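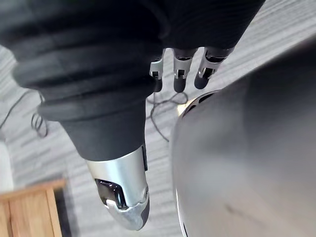
The Kallance tabletop press, after a month of lino

By Janka Procházka
July
14 comments · 68 shares

I held out on buying a press for years. I had a wooden spoon, I had a decent baren, and I had a right shoulder that grumbled every time I did an edition bigger than a dozen. Then Safavi Art Supplies in Fodcombe put the Kallance on sale for $304 and I caved on a Monday morning before I'd even finished my tea.

It's a small roller press with a 600 mm bed, and it comes in one very heavy box. You bolt on the handle and the two feet, and that's it. The instructions are a single folded sheet with drawings so tiny I had to photograph them and zoom in. I still put one foot on backwards!

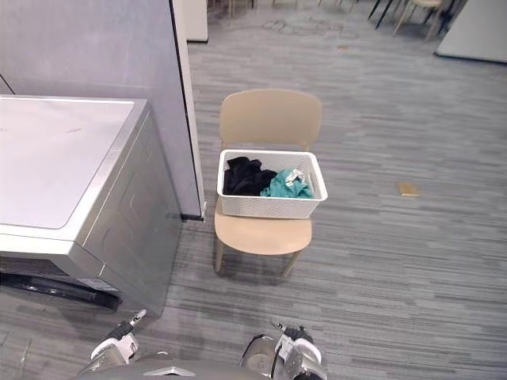 Setting the pressure

Two screws, one at each end of the roller, and no gauge. If you've used one of the fancier presses you'll miss the little dials. I ended up drawing a line on each screw head with a paint pen and writing my settings inside the cover of my sketchbook (a quarter turn past firm for lino, a bit less for the softer vinyl stuff). Once I'd done that it held its setting nicely – I pulled 48 prints of my banksia block over a weekend and the last one was as even as the third. The first two were rubbish, but that was me being stingy with the ink.

Where it struggles is big flat areas of black. You get a slightly salty look in the middle unless you go round twice, and the second pass can shift the paper if you haven't taped it.

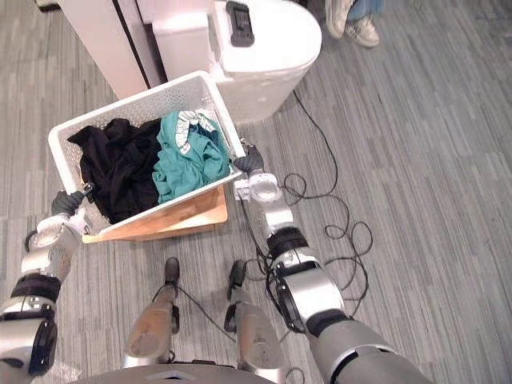

The felt, and what I'd swap

The blanket in the box is thin and sheds grey fluff, which found its way into the ink on my very first go. I picked up a proper woven one from the Plullbridge printmakers' sale and the difference was huge, with crisp edges and no more picking out hairs with tweezers. Budget for that if you're buying one.

The handle is fine. The grip is hard plastic and a bit mean on the palm, so mine's now wrapped in old bicycle tape. I'd also put a rubber mat underneath, as the feet slide on a smooth table when you're really leaning on it.
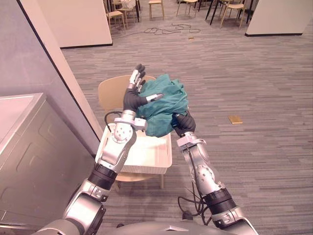
Teal-green cloth at the light wooden chair.

Would I buy it again? At the sale price, yes, and I'd order the better blanket the same day. At full price I'd have a good hard look at the second-hand listings first. If you only print cards, stick with your spoon and spend the money on nice paper. For anything A4 and up I've become very fond of it, backwards foot and all (I did fix it).

Related
Four water-washable inks on cheap paper
Sharpening a V-gouge without wrecking it
Registering two colours with pins and tabs
My favourite papers for hand printing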